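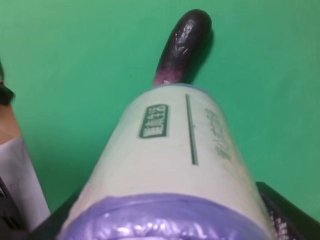
Fig. 4. Cream-white cylinder with its label set lengthwise.

4. Adding items to your Tutetti pantry list

The Sarkard box promises "instant recognition." Plan on typing.

1. Open Tutetti and tap Add Item. Pick a shelf first, or the item goes to Unsorted and stays there.
2. Scan the barcode. If there is no match in 25 seconds, cancel and type the name yourself.
3. Enter the date you opened the item. The app fills in its own guess – overwrite it.
4. Tap Save twice. The first tap only closes the keyboard.

Note: The free list holds 200 items. Spices eat that up quickly.

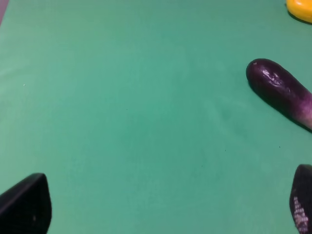

Fig. 5. Eggplant on a green surface.

5. Fresh produce

1. Choose Loose Item and enter code 777.
2. Set the reminder by hand. The default treats an onion and a peach alike, and I would not trust it with either.
3. Delete the entry when the food is gone. Auto-Remove is still marked "coming in February," with no year given.

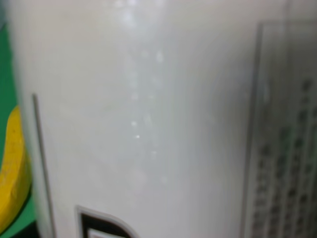 Caution: Do not rely on the app for allergy information. Ingredient data is supplied by users and, as far as we can tell, is never checked. Read the package.

Guide edited by Jolanta Sikora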